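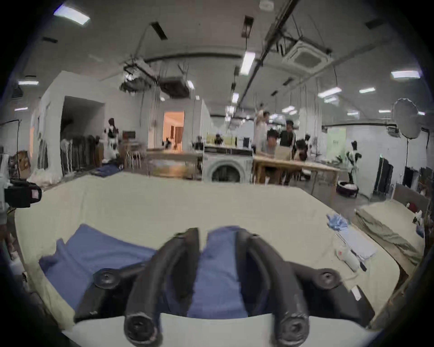
Two rubbery fingers lowered onto a crumpled blue garment.

Can a machine fold your laundry yet? Sort of! I still get asked this all the time, so let me show you how I teach the blue one.

1. Drop the garment on the table and leave it wrinkled (don't help).
2. Come in low with the fingers open and look for a raised fold – flat cloth is miserable to pinch.
3. Close, lift a little, shake, set it down.
4. Fold in half, then again.
5. Do it 136 times. Yes, really.

Lempi Hakala got decent towels after 100 tries, but sleeves are still a mess for both of us. Next up is socks – wish me luck!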